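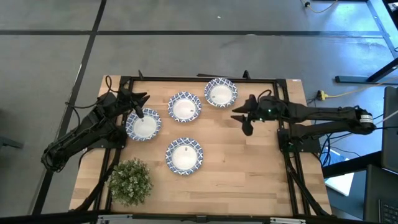 Stacking the blue and white plates after lunch

I put this off for ages, thinking nobody on earth needs a how-to on stacking plates. Then I chipped my second favourite one (sob!) and decided to get my act together. December 5, 2019, and I'm finally writing it down.

Step 1: Spread everything out

Clear off whatever's left over and set the plates down with a bit of space between each one. I like a loose cluster in the middle of the table, nothing near the edge. You want to be able to get your fingers under a rim without bumping the neighbour.

Step 2: Scrape first, stack second

Go round with a spatula and get the crumbs off while the plates are still flat on the table. I skipped this once at my aunt's place in Trorlow and ended up with a wobbly tower glued together with hummus. Never again.

Step 3: Pick your base

Choose the one closest to you and leave it where it is. Everything else comes to it, so you aren't lugging a growing pile around the table. Lift by the rim, one hand on each side if you can manage it, and lower it straight down. 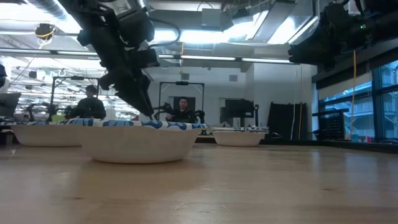 Go slowly for the last little bit, that's where the clunk happens. If it lands crooked, lift it up and set it down again. Don't slide it! Sliding is what scratches up the pattern, and I'm awfully fond of a blue and white rim.

Step 4: Same with same

Paper ones go in their own pile, and so do the bowls. Proper china gets a sheet of paper towel in between if it's heading into a cupboard for a while. Mine go away until January, so I do bother with it.

Step 5: Carry it low

Both hands underneath, pile against your tummy, and make two trips if it feels heavy. My old Flosano dinner set taught me that one on the back step, and I was still finding bits of it in the garden a year later.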